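Soft-Pad Grasping of Everyday Objects Under Wrist-Camera Control
Final project report submitted by Kamrul Navaratnam, Robotics and Automation pathway 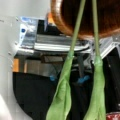
The project was carried out over the spring term in the Talukder teaching laboratory and formed the assessed practical part of the degree. Its purpose was to find out whether a policy trained on a small number of hand-guided demonstrations could pick up household items reliably when the only visual input came from the wrist of the arm. Earlier student work in the same laboratory had relied on a fixed overhead camera, and the reports from that work noted repeated failures whenever the arm blocked its own view of the object.

1. Equipment

The two-finger gripper was fitted with soft pads in place of the hard tips supplied with it. Each pad is drawn in at a collar where it meets the finger rod and widens below it, so that it can fold against a curved or uneven surface. The pads mark easily and were checked for tears before every session. Control software was written on top of Noneo, the laboratory's own motion library, and demonstrations were stored using the Gritora logging tool. No changes were made to the arm itself.

2. Collection of demonstrations

A total of 237 demonstrations was recorded in February and March. In each one the operator guided the arm from a raised starting position to the object, closed the fingers, lifted, and released the object over a tray. Demonstrations in which the object was dropped were kept and labelled separately. The author had first intended to discard them, but the supervisor advised that they would be useful when studying the moment of contact, and this proved to be sound advice.

The surroundings were deliberately left as they were found. Shelving, brackets and unrelated items remained in view – shiny metal surfaces among them – so that the policy would not depend on a plain background.

3. Method of testing

Three versions of the policy were compared. The first used the wrist image alone. The second used the wrist image together with the width of the gripper opening. The third was the same as the second but was trained without the dropped-object demonstrations. Each version was given 120 attempts on the same set of objects, placed by hand at marked positions. An attempt was counted as successful if the object was lifted clear of the surface and held until the arm stopped moving.

4. Results

The second version performed best and was the only one to cope well with objects that had no flat sides. The wrist-only version failed on 49 attempts. Most of these failures happened in the last part of the approach, when the pads covered much of the object and the policy closed the fingers too early. The third version approached objects correctly but seldom corrected a poor grip once contact had been made.

Glossy objects caused difficulty for all three versions. Bright reflections moved across the surface as the wrist turned, and the arm sometimes paused or drifted to one side. Dimming the overhead lamps reduced the drifting but made dark fabric items harder to find, so the normal lighting was restored for the recorded tests.

5. Limitations and further work

All demonstrations were given by one operator, and the policy may have copied habits that another person would not share. The Fodon force sensor requested at the start of the project arrived too late to be fitted – its mounting plate has been made and is stored with the spare pads. A later project could repeat the tests with the sensor in place and with a second operator. It would also be useful to measure pad wear, which was noted in the session log but not studied.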